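Keeping the bench cell honest: a chat with the tech at Norketti

We got 20 minutes with the technician who looks after the pick-and-place cell at Norketti, in between a finger swap and a lunch that didn't happen. Asked not to be named, fair enough. Typed up the same arvo so forgive the rough edges.

The cell is one arm, two-finger gripper, wrist camera, a timber bench and a bin of coloured blocks. Lives in the back bay at Menlow. It also lives in software, as a sim copy that the tech maintains alongside the real one, and that's where we started.

"People reckon the sim is the easy half. It's got a maintenance list same as the metal. If I shim a finger on the real gripper and don't do it in the model, the two drift apart and then I'm chasing a fault that's only a number in a file."

So what's on the list? Fingers first. Every 400 cycles the real ones come off, get wiped down, checked for a lip along the gripping edge. Six screws. All six go back with a torque driver, no exceptions, after a bad spell in October when someone did them up by feel.

"One finger sat proud. Not much. You couldn't see it standing at the bench. But the blocks were coming up crooked and everyone was blaming the planner. I lost most of a morning to that."

The model got the same treatment afterward. New finger offsets, new wrist camera pose, then a run of grasps at low height to see what the camera makes of a block when it's right up in the hand.

The low grasps are where the tech spends most of the time, by the sound of it. At height everything behaves. Down near the bench the fingers take up a big chunk of what the camera sees, the block fills more of it, and the lighting starts to matter. 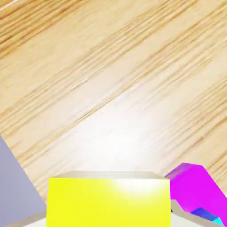
"Yellow's my test block. Against that pale bench, with the glare sitting just behind it, it's a mongrel of a thing to find the top edge of. The top face goes washed out, creamy sort of grey, and the front's still bright yellow. If the segmentation copes with that it'll cope with the pink one and the blue one no worries."

Does the glare get tuned out? Apparently not. The tech used to knock the overhead light back in the sim until the bench looked nice and matte, and stopped.

"The real bench shines. We oiled it, our own fault. So the sim bench shines too. I only touch the light when I've moved a real light."

We asked about the finger on the left of the view, the big lavender slab of it. Same geometry as the real part, wrong colour. The tech sounded a bit sheepish. The grey-purple came in with the original model from Nanus, the in-house library, and has never been changed becuase nothing downstream reads it. "I'll get to it. I say that every time."

Next, calibration. This one's weekly on the real arm and after any knock. Park the arm at the home pose, run the target, compare to last time. The log is a paper notebook hanging off the fence on a bit of string. There's a Kakakhel dashboard that's meant to replace it and the tech is polite about the dashboard.

"It's good for trends. But when the arm's stopped and I've got gloves on I want the notebook."

What goes wrong most? Cable at the wrist, hands down. The camera lead gets flexed at joint 6 until the picture drops out for a split second, then comes back as if nothing happened. First fix was a cable tie (wrong, too tight, made it worse). Current fix is a loose loop with a velcro strap and a spare lead already coiled in the drawer under the controller.

"If you see one dropout, change the lead. Don't wait for the second. I waited for the second."

And the sim version of that? There isn't one, and the tech would like there to be. Random dropped frames are next on the to-do, along with a bit of play in the finger mounts, so whoever's writing the grasp code stops assuming a perfect gripper.

Last thing, any advice for someone setting up a cell like this from scratch. A long pause, some rummaging for a hex key.

"Write down the finger offsets before you take the fingers off. Before. And label the bags the screws go in, they look the same as the camera bracket ones and they're not, theyre a hair longer."

Then the arm finished homing and that was our time up.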